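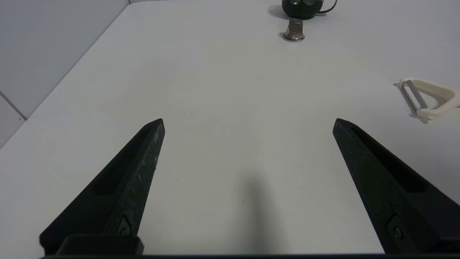

Questions from the Trasadton team about the new sorting arms

We started this page after the January meeting, when there were more questions than time. Please keep sending them in and we'll keep adding to it.

Is my job going away?

No. All 86 of us at the Trasadton site stay on, and Ernura has put that in writing (there's a copy by the time clock if you'd like to read it for yourself). What does change is the mix of your day. The arms will take over a good share of the picking and placing of kitchen returns, and people will move toward checking, repairs and the odd pieces that need a human eye.

What will the arms handle first?

Small household things, one or a few at a time on a clear table - mugs, peelers, little metal parts. We have 1398 different items on the returns list and it would be silly to begin with all of them, so the Sevum program opens with 77 and grows from there as we all get the hang of it.

Who decides when an item is ready to be added?

You do, more than you might expect! The people who have sorted these things by hand for years know which handles are slippery and which pieces roll away, and we'd be foolish not to ask. Each item gets 100 practice picks, and then the bench crew says yes or not yet.
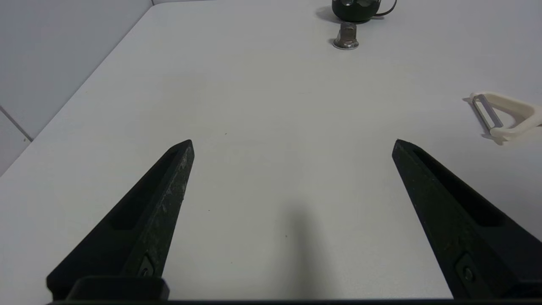

A "not yet" is perfectly fine, by the way, and it doesn't count against anyone. Write a line or two in the bench log about what bothered you and the item goes back on the practice list.

Do I need to know computers?

Not really. If you can use the label printer you'll manage the arm's screen. Training is two paid mornings in the Quintana room, with coffee, and you're welcome to sit through it twice if the first time goes by too quickly.

What about worn gripper fingers?

Scratches and scuffs are normal and you can leave them be. If a finger looks cracked or a screw feels loose, press stop and call maintenance before you touch anything.

Can I stay on hand sorting?

Yes, for now. Hand sorting stays open on both shifts, so just tell your shift lead which you'd prefer.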